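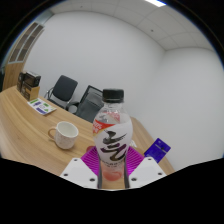

Lancombe, 13 February 2021

Section 4. Bottles and other round items

1. Stand the bottle upright on the desk, cap on. Use bottles with a screw cap only.
2. Bring both fingers in at the same height and close them on the lower part of the bottle.
3. Stop closing when the pads touch. Do not squeeze the label out of shape. 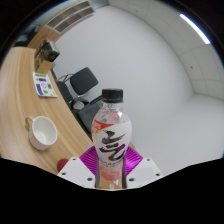

Fig. 4-1. Bottle between the fingers.

CAUTION: Keep open cups and mugs out of the path of the fingers.

4. Hold still for a moment before you lift – a tilted bottle counts as a failed grip.
5. To release, set the bottle down first, then open the fingers all the way and back off.
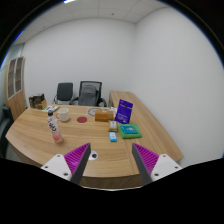
6. Log the grip on the Bikico sheet. Change the pads after 200 grips, or after 100 if the ridges look worn.

Note: Questions about this section go to Malsha Sarkar.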